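Itby deux bras, trois semaines avec. Avis rapide, je mets à jour si j'ai le temps.

Pour situer : chez Stalus on fait du petit montage et du réassort de kits. Des vis, des rondelles, des pièces à remettre dans le bon bac en fin de journée. Boulot pénible, tout le monde le refile au voisin. Donc la question que me pose Gladys Biwott (mon associée) depuis un an, c'est : est-ce qu'une machine peut ranger à notre place, oui ou non ? Et accessoirement, est-ce qu'elle pourrait ranger la chambre de mes gosses.

Installation : 80 minutes, notice en anglais seulement, bien lire la page sur le serrage des embases. J'ai pas lu. J'ai recommencé.

Exercice de base, le tri par couleur. Des briques de construction, des bacs, un casier gris à compartiments pour la petite visserie.

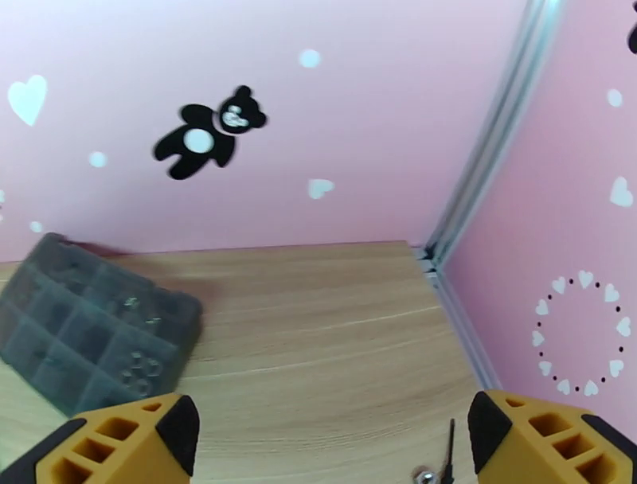
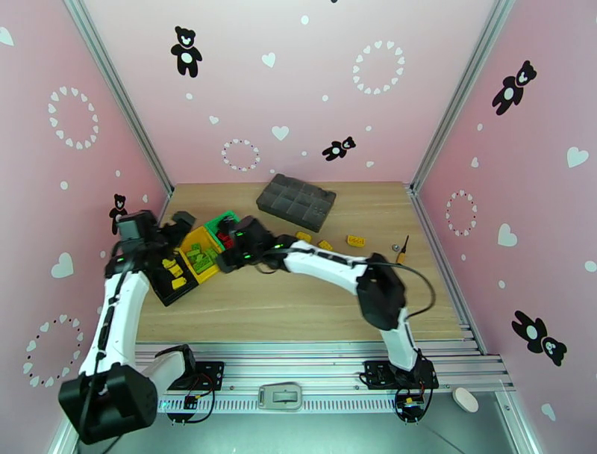

Briques, bacs, petite quincaillerie, toujours la même table.

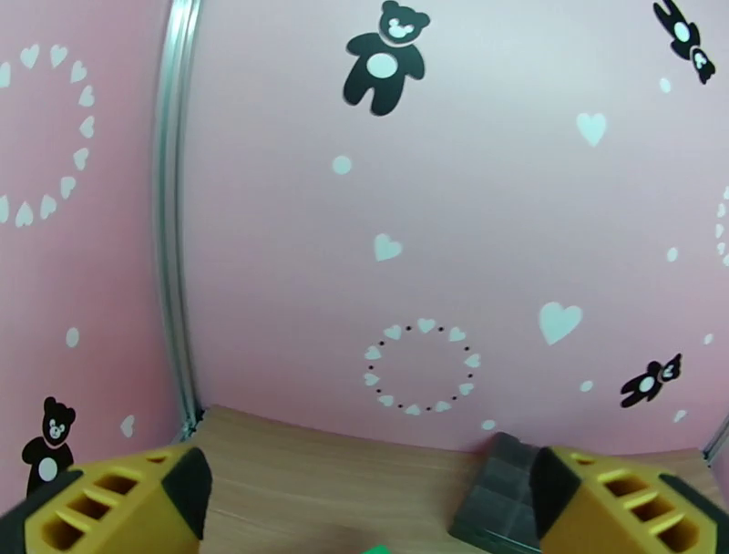
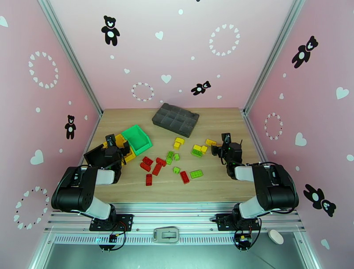 Ce qui marche. Les briques, franchement bien. Prise propre quand elles sont espacées, dépose correcte, les deux bras se gênent assez peu. Sur une longue série lancée à midi, 981 prises, j'ai mangé tranquille à coté et je suis intervenu 3 fois. Pour du rangement de gros morceaux rigides, je dis oui.

Ce qui marche moins. Le tas. Dès que les pièces se chevauchent il hésite, il pousse, il revient. Un humain attrape une poignée et trie dans la paume, lui c'est une par une, point. Comptez large.

Ce qui marche pas. Les rondelles à plat — cauchemar. Les doigts glissent dessus, la pièce file sous le casier. Les billes pareil, en pire. Ksawery Kaczmarczyk, à l'atelier, a essayé avec des embouts plus souples de chez Sikora, c'est mieux sur les vis, ça change rien pour les rondelles. Et remettre la rondelle dans la bonne case, n'en parlons pas.

Le bruit : correct. Un petit couinement au coude droit, apparu la deuxième semaine, pas grave mais agaçant. Le SAV a répondu en deux jours, poliment, sans solution.

Logiciel : moche mais stable. Un plantage, reprise au bon endroit après redémarage. Le mode Zirnolel (apprentissage par démonstration, en option) vaut le coup si vous avez la patience de refaire cinquante fois le même geste. Moi non, Gladys oui.

Le prix. 650 euros par mois en location, deux bras compris, sans l'option. Pour nous c'est trop vu ce qu'on lui fait faire, la visserie reste à la main. Un atelier qui trie des pièces plus grosses s'y retrouvera sûrement.

Et à la maison ? Non. Pas encore. Faut une table dédiée, un éclairage qui bouge pas, quelqu'un pas loin. Les gosses rangeront eux-mêmes.

Note : 3 sur 5. On garde jusqu'en juin, après on verra s'ils sortent les doigts fins promis.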